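Unit: Skirulden hand-held gripper kit, second trial unit
Inspected by: Valter Brandão
Reviewed by: Francine Grewal
Period: June, on loan for purchase review
Form: incoming inspection plus bench handling, with comments

Result codes: P = pass, C = pass with comment, F = fail, N = not checked.

## 1. Delivery and paperwork

- [x] **1.1 Packing list matches contents.** P
- [x] **1.2 Serial plate matches loan agreement.** P
- [ ] **1.3 Printed operator manual included.** F. Quick-start card only. Full manual is a download and the link on the card leads to the previous revision. Ovano (reseller) notified.
- [x] **1.4 Spare pads supplied.** C. One set, sealed bag, no part number on the bag. Part number has to be taken from the manual, see 1.3.

## 2. Body and fasteners

- [x] **2.1 Housing free of cracks.** P. Checked under a lamp with the trigger released and again at full squeeze.
- [x] **2.2 Finger screws seated.** C. One screw on the left finger took a quarter turn. Marked with paint pen. Recheck after the first week of use.
- [x] **2.3 Finger travel.** P. No binding. Fingers close parallel by eye.
- [x] **2.4 Weight with camera fitted.** C. 670 g on the shop scale. Acceptable for short sessions. The grip puts most of the load on the wrist, and we would want a rest interval written into the work instruction before anyone uses it for a full shift.
- [x] **2.5 Pinch points labeled.** F on arrival, P after correction. No label at the trigger linkage. Stock label applied. Vendor should supply one.

## 3. Electrical

- [x] **3.1 Cable jacket undamaged.** P
- [x] **3.2 Strain relief at camera end.** C. Holds, but the clip can be pulled off by hand. Drarkach kit reviewed earlier uses a screwed clamp and we prefer it.
- [x] **3.3 Case temperature after 50 minutes recording.** P. Warm to the touch, no discomfort at the grip.
- [ ] **3.4 Power supply approval mark.** N. Supply was not in the loan box. Tested on a shop supply. Must be closed before purchase.

## 4. Recording

- [x] **4.1 Lens clean and locked.** P
- [x] **4.2 Finger markers detected at full open and full close.** C. Detected at both ends. Detection dropped for 117 frames out of 2857 in the low-light run, all with the fingers nearly closed. Repeat the run with the second lamp on before scoring this item against Kombo.
- [x] **4.3 Storage card locks in slot.** P
- [ ] **4.4 Recording indicator visible from operator position.** F. Indicator faces away from the operator. Two takes were lost on the first morning for this reason.

## 5. Handling at the bench

- [x] **5.1 Work area clear within arm's reach.** C. Loose cable on the floor next to the filing cabinet. Route it along the wall or tape it down. The operator's eyes are on the fingers during a take, so this is a trip hazard and is to be closed before the next session.
- [x] **5.2 Backdrop secured.** C. Sheets held by small clips along the top edge. Adequate for still air. Add weight at the bottom if the door fan is running.
- [x] **5.3 Grip on a smooth curved part.** P. Part held upright by its narrow stem, wide end up, with a foam pad bearing on each side. Both finger markers remain in view with the part between them.

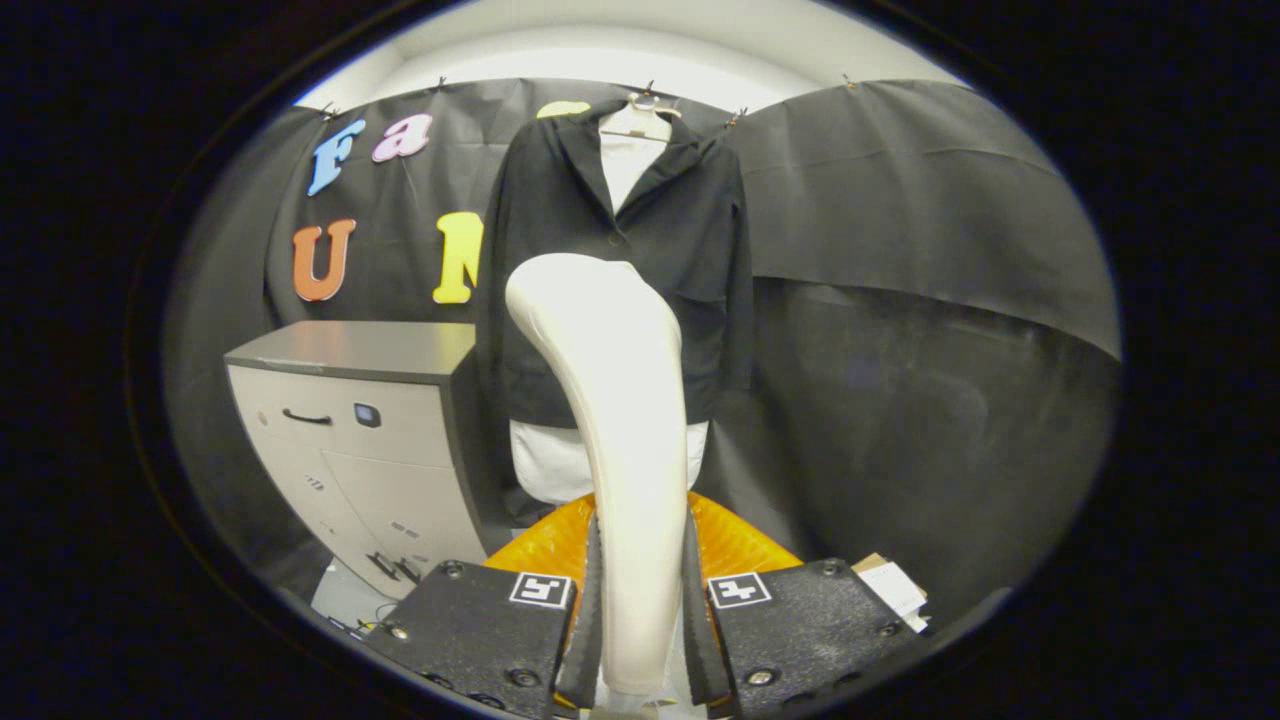 - [x] **5.4 Pad condition after handling.** C. Slight compression set on the right pad, recovered by the next check. Log pad hours from now on.
- [x] **5.5 Release.** P. Pads let go of the part cleanly in every trial. No residue found on the part.

## 6. Disposition

Accept for continued trial. Do not purchase until 1.3, 3.4 and 4.4 are closed.

Reviewer comment (F. Grewal): Agree with disposition. I would move 3.2 from C to F. A clip that comes off by hand will come off in a tote. Ask Ovano whether the screwed clamp can be fitted to this body, and get the price of pads in writing along with the part number.

Open with V. Brandão: 2.2 recheck, 4.2 repeat run, 5.1 cable.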